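Ernico Cut Flower Share: Frequently Asked Questions

Everything members and would-be members ask us most often is on this page. If you don't find your answer, write to the share desk at the bottom. 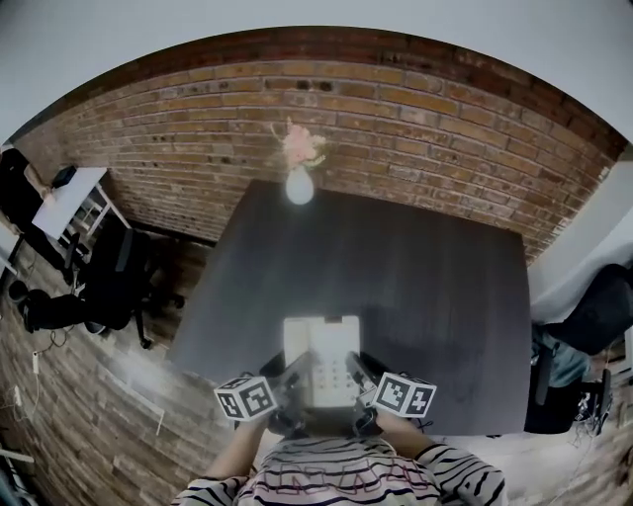
What is a flower share?

You pay once before the season and pick up a bunch of cut flowers every week while the field is producing. The share runs from May into September. What goes in the bunch depends on what is blooming, so the spring weeks look very different from the late summer ones.

How much does it cost?

A full share is $300. A half share, with a bunch every other week, is $165. Payment is due by the end of March. We take checks and cards, and you can split the cost into two payments if you let us know when you sign up.

How many stems do I get?

A regular bunch has 20 stems. In the first two weeks it may be smaller, mostly tulips and ranunculus, and in August it is usually bigger than you have a vase for.

Where do I pick up?

There are two pickup points. The Fovberg farm stand is open from 3 p.m. to 7 p.m. on pickup day. The Dela Peña Bakery keeps bunches in buckets just inside the side door until it closes at 5 p.m. Choose one when you sign up. You can switch during the season, but please give us a week's notice.

What if I'm away or forget?

Send a friend or neighbor and have them give your name. If you know ahead of time that you'll be gone, we can move up to two bunches to a later week. Bunches left at closing time are given away and we can't replace them.

Can I choose my flowers?

Not for the regular share. We do keep a list of people who can't have lilies at home because of cats, and we make those bunches separately. Lilies are dangerous to cats, including the pollen and the vase water, so please check the box on the form if this applies to you.

Do you spray?

We don't use insecticides on anything that goes into the share. You may find an ant or an earwig, especially in the dahlias. Shake the bunch outside before you bring it in.

How do I make the flowers last?

Start with a clean vase. Strip any leaves that would sit below the water line, cut an inch off the stems at an angle, and put them in cool water right away. Change the water every other day and recut the stems when you do. Keep them out of direct sun and away from the fruit bowl. Zinnias and cosmos are good for five to seven days. Dahlias may give you four.

What are the Trado beds?

Trado is the lower field, next to the creek. We planted 28 beds there, mainly peonies and perennials. It floods some springs, and peonies may be short in those years. The Trado beds are not open for visits.

Can I cut my own?

Yes, in the upper field, from July on. Members pay $12 a bucket and non-members pay $18. Bring your own clippers if you can. We have a few pairs to lend, but they go early. Please stay off the rows marked with orange flags.

Do you do weddings?

We sell flowers by the bucket for people who want to arrange their own. We don't do design, delivery or setup. Orders need to be in six weeks ahead, and we can't promise a particular color.

Is there a waiting list?

Usually. We have room for 43 full shares this year. Last year's members get first choice in January, and open spots are offered in February to people on the list in the order they signed up. Half shares tend to open up more often.

What happens if the crop fails?

A share means taking part of the risk of the season. Hail or a late frost can cost us a week or two. If we miss more than three pickups, we credit the difference toward next year. We don't give cash refunds after May.

Can I return rubber bands and jars?

Rubber bands, yes. Jars only if they are quart size or larger, with the labels off. Leave them in the crate at the farm stand.

Contact

Leave a note at the Fovberg stand or use the message form on the sign-up page. During the season we answer in the evening, after the cutting is done.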